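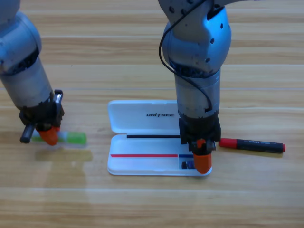
Shabnam Ghauri: 同じ症状、うちの机でも出ました！右グリッパーだけ、閉じる指令から動き出すまでに妙な間が空くやつですよね。左はきびきび動くのに。Drelellのログを見たら右だけタイムアウトが並んでいたので、ケーブルの前にまず設定を見てほしいです。

## #1182 右グリッパーの閉じ動作が遅れる

- 起票: Kane Doolan
- 起票日: 2023年12月23日
- 状態: 対応中
- 構成: 双腕、制御ソフト Drelell、通信基板 Pundier
- 作業: ペンとマーカーをペンケースに入れる

### 起票時の内容

自宅の作業机で組んでいる双腕機です。ペンケース課題まで来られてかなり浮かれているのですが、右だけ反応が遅くて困っています。閉じる指令を出してから指が動き出すまで600 ms。左はほぼ待ちなしです。

再現手順:

1. Drelellを起動し、両腕を待機姿勢にする
2. 左右のグリッパーを開く
3. 左右に同時に「閉じる」を送る
4. 右の応答時刻をログで確認する

ログの該当部分はこんな感じです。

```
left close ack
right close timeout retry
right close ack delay=600ms
```

毎回出ます。電源の入れ直しでは変わりませんでした。

### やりとり

**Rizwan Swati**
再現手順が助かる！こちらの台でも試したけど出ませんでした。右グリッパーのIDはいくつにしてますか？あとPundierのファームは初期のまま？

**Kane Doolan**
IDは7です。ファームは7月に入れたきりで触ってません。左右のケーブルを入れ替えてみたところ、遅れるのはやっぱり右でした。ケーブルは黒の細いものです。

**Rizwan Swati**
なら設定側が濃厚ですね。`right_arm.yaml` の `poll_wait` を見てください。古いひな形だと右のファイルにだけ大きい値が残ってます。

**Kane Doolan**
ありました！！ `poll_wait: 2000` になってる。左のファイルにはこの行自体がないです。うわー、ここ三晩ずっとコネクタを疑って抜き差ししてたのに……でも見つかってすごくうれしい。

**Shabnam Ghauri**
うちも同じ行でした。消して再起動したらタイムアウトは出なくなりました。ただ、消したあとに開き幅の原点を取り直さないと、閉じ始めの位置がずれます。そこだけ注意を。

**Kane Doolan**
消しました。単体テストでは右も左と同じ速さで閉じます。うちの右アームがこんなに素早いとは知らなかった、ちょっと感動してます。原点も取り直して、これから課題の配置に戻します。

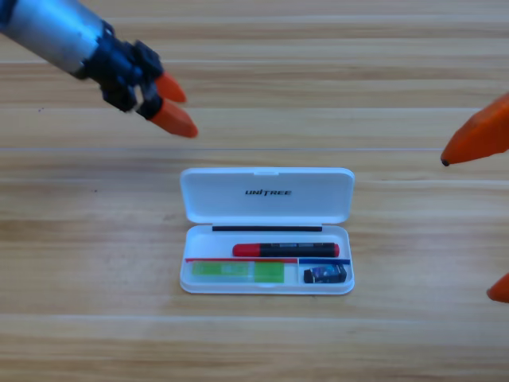 *添付2: ペンケースと左右の指先。マーカーは奥の段。*

**Faisal Butt**
横から失礼。開き幅の話が出たので一つ。右を広く開けたまま近づけると、ケースの縁に下側の指が当たることがあります。私は近づく途中で幅を絞る動きを足しました。Salteroの共有フォルダに軌道ファイルを置いたので、よければ使ってください。縁の高さだけ自分のケースに合わせて直せば動くはずです。

**Kane Doolan**
ありがとうございます！もらった軌道を読み込んでみたら、動きがなめらかで見ていて楽しいです。一つ質問で、絞り始めの位置はケースの手前の縁が基準ですか、それともヒンジ側ですか？

**Faisal Butt**
ヒンジ側です。蓋を開いた状態だとそちらのほうが認識が安定しました。手前を基準にしたい場合は `ref_edge` を `front` に。

**Rizwan Swati**
ひな形の件、直しておきます。右だけ値が残っていたのは私のコピー漏れでした、すみません。次の版からは左右で同じファイルを読むようにして、違う値が入っていたら起動時に警告を出します。

**Kane Doolan**
警告ほしいです、ぜひ！あと欲張りなお願いなんですが、左右の遅延を並べて表示する画面があると最高です。今回もグラフで見ていれば初日に気づけた気がします。

**Rizwan Swati**
それは別チケットでお願いします。やりたいので立ててくれたらすぐ拾います。

### 残り

- [x] `poll_wait` の行を削除
- [x] 右グリッパーの原点を取り直し
- [ ] 新しい軌道で課題を通しで実行し、ログを添付（Kane）
- [ ] ひな形の修正と起動時の警告（Rizwan）
- [ ] 遅延表示の要望チケットを起票（Kane）

通しのログが付いたらクローズします。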